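Stitches Up Close: April at Fuvitcombe

Home > Practice Notes > Gallery

I've been promising a gallery for ages and kept putting it off, mainly because I wanted to write long paragraphs about every picture and then never finished any of them. So I gave myself a rule: a few lines each and then move on! (I already broke it a little. Sorry.)

The April practice afternoon was at Fuvitcombe, upstairs in the Wullier room, which is the one with the good coffee machine down the hall. We started at 2 and the plan was simple: red-edged cuts in a practice pad, closed with interrupted stitches, and nobody allowed to rush. If you read the Mansilla write-up over the winter you know I love a running stitch, and I still do, but interrupted stitches are where I learn the most. Each one is its own little project. You place it, tie it, trim it, and then you have to live next to it while you do the following one.

Minding the thread

The thin stuff takes patience. Monofilament has a memory, so it wants to go back to whatever shape it had in the packet, and it will spring open on you if the first throw is lazy. I like to give it a gentle pull before I start, just to take some of the curl out. My other habit is keeping the strand where I can see it, up over the cut, instead of fishing for it underneath. 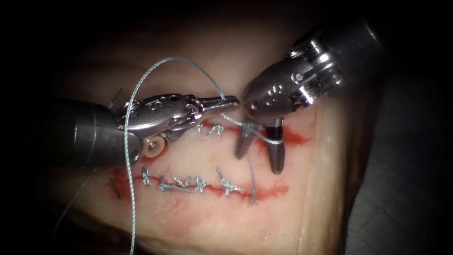

Thin blue-grey suture between open jaws, with the upper cut partly closed.

I could look at that one all day. The pale pad with the red edges makes it so easy to see where you are, and I wish every practice material was that clear. I used to work on an Orko pad in a tan color, and under a bright light I'd lose the cut completely.

How much thread is too much?

Everybody has an opinion on this! I cut mine long and then complain about the extra. For a single stitch 6 inches is plenty, and I know that, and I still reach for more. A long piece means big loops, and big loops love to drape themselves over whatever happens to be nearby. On the other hand, running short on the last throw is a miserable feeling, and I'd sooner manage a loop than start over.

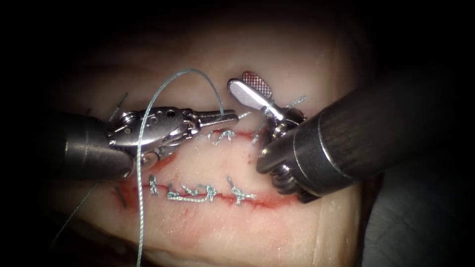 One reader wrote back after the last newsletter to say they cut everything short on purpose now, because it forces them to plan the throws before they touch the needle, and that their knots got neater within a month.

I tried it for one evening and ran out of thread twice. I'll try again, maybe with something less springy.

Two rows of knots

Spacing is my weak spot. I'll do a couple of stitches at a nice even distance and then crowd one right up against its neighbor. Braided thread is kinder to me here, as it stays put while I think. I also enjoy the way the cut tails stick up, some straight, some fanned out. The right end of the longer cut still has a stretch waiting for stitches, and I find that oddly cheerful.
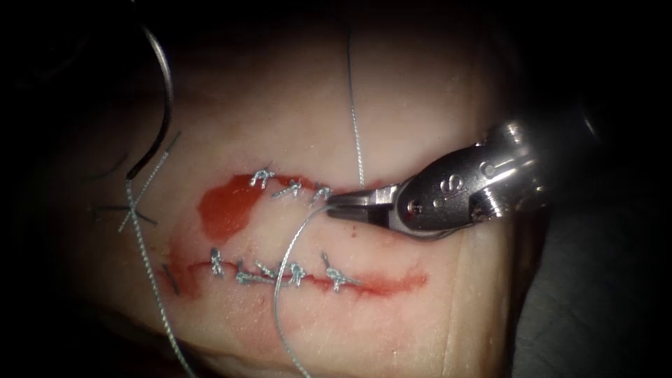
What I'm bringing next time

Braided thread for the warm-up, monofilament after that, and a timer set for 40 minutes so I take a break before my shoulders start to complain. In April I went nearly 55 without looking up and felt it the whole drive home. Also snacks. The coffee machine is great but it only takes coins.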